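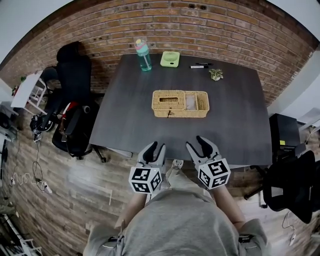 Section 2. Setting up your Brito long wig on the Ilteo stand

Last updated 2023-08-02

You should have read Section 1 by now and checked that everything was in the box. If the wig is still in its net, leave it there for the moment. I know it's tempting to whip it out and try it on (I did exactly that with my first Brito and spent an evening picking knots out of the back), but the stand comes first.

2.1 Putting the stand together

The Ilteo stand is the tall one, 126 cm from the floor to the top of the pole before the head goes on. The short clamp-on version has its own leaflet, and most of this part won't apply to you if you bought that.

1. Open out the three legs until they click. Push down on the middle to check.
2. Slide the pole into the collar and turn the grey knob clockwise. Hand tight is plenty. I cracked a collar once by using pliers on it, and Closum very kindly sold me another one.
3. Press the canvas head onto the top of the pole. It's stiff the first few times, so wriggle it as you push.
4. Give the head a gentle tug in each direction. If it rocks, take it off and turn it a quarter before pushing it back down.

Note: the pole has a second set of holes lower down. They're for sitting height, which I much prefer for fringes and anything fiddly near the face.

Caution: a Brito long wig weighs 529 g, and all that weight hangs off the back. Always have one leg pointing backwards, the same way as the nape of the wig, or the whole thing will tip over when you start brushing.

2.2 Getting the wig out of the net

1. Wash your hands and take off any rings or bracelets.
2. Hold the wig by the cap, with the hair hanging down, and roll the net off from the bottom upwards.
3. Pull out the cardboard and the tissue paper. There's often a bit tucked up inside the crown that's easy to miss.
4. Shake it. Really shake it, like a damp towel! You'll lose a few loose fibres and that's fine.
5. Keep the net. You'll want it for travelling (see Section 5).

2.3 Pinning it down

Use T-pins if you have them. Sewing pins with round heads will do, but they bend in the canvas and you'll end up swearing at them.

1. Put the wig on the head with the label at the back and the ear tabs level with each other.
2. Pin through the front edge, in the centre.
3. Pin each ear tab, angling the pin towards the back.
4. Smooth the cap down and put two more pins in at the nape.
5. Stand back and look at it from the front. If the parting has wandered off to one side, start again from step 2.

Note: on lace-front styles, pin through the seam behind the lace and never through the lace itself. The holes don't close up.

2.4 First brush

Please don't use your normal hairbrush. It's got your own hair oil on it and synthetic fibre hangs on to that for ever. A wide-toothed comb is best, or a wire brush without the little balls on the ends.

1. Mix your spray. I use one capful of fabric conditioner in 185 ml of cold water, in an ordinary plant mister.
2. Mist the last hand's width of hair until it's damp.
3. Hold the hair firmly just above where you're combing, so that you aren't dragging on the cap.
4. Comb the ends out, then move up a bit and do the same again. Keep going until you get to the crown.
5. Leave it on the stand to dry overnight, away from radiators.

It takes ages. Put something on the telly.

Caution: the spray makes hard floors very slippery. Lay an old towel down under the stand, and mop up any drips when you're finished.

Caution: no hairdryer on the hot setting at this stage, even if your wig is one of the heat-safe ones. Heat goes into the fibre and fixes whatever shape it's in, tangles included. Styling with heat is all in Section 3, along with the temperatures for each fibre.

2.5 Adjusting the cap to your head

There are two straps inside the nape with little hooks, a bit like the back of a bra.

1. Put your wig cap on and tuck all your own hair under it. If you've a lot of hair, lay it flat in pin curls first. A bun will give you a lump.
2. Hold the wig by the ear tabs, lean forward, and pull it on from the front to the back.
3. Line the tabs up with your own ears.
4. Shake your head gently. If it slides, take it off and move each hook in by one loop.
5. Wear it round the house for a bit before you decide. A strap that feels fine at first can give you a thumping headache by lunch, as I found out at Tondstead last December with hours still to go in the queue for the stage.

Note: both hooks should be on the same loop. If they aren't, the wig creeps round to the tighter side.

2.6 If something's not right

The fringe covers my eyes. They're all cut long on purpose so you can trim them. Leave it until Section 4.

There's a shiny look to it in daylight. A light dusting of dry shampoo or talc, brushed through well, takes it right down.

The head spins on the pole. Wrap a turn of masking tape round the top of the pole and push the head back on.

One strap has come unstitched. A few stitches in matching thread will hold it, but if it arrived like that, send Closum a photo before you mend it, as they won't swap one that's been sewn.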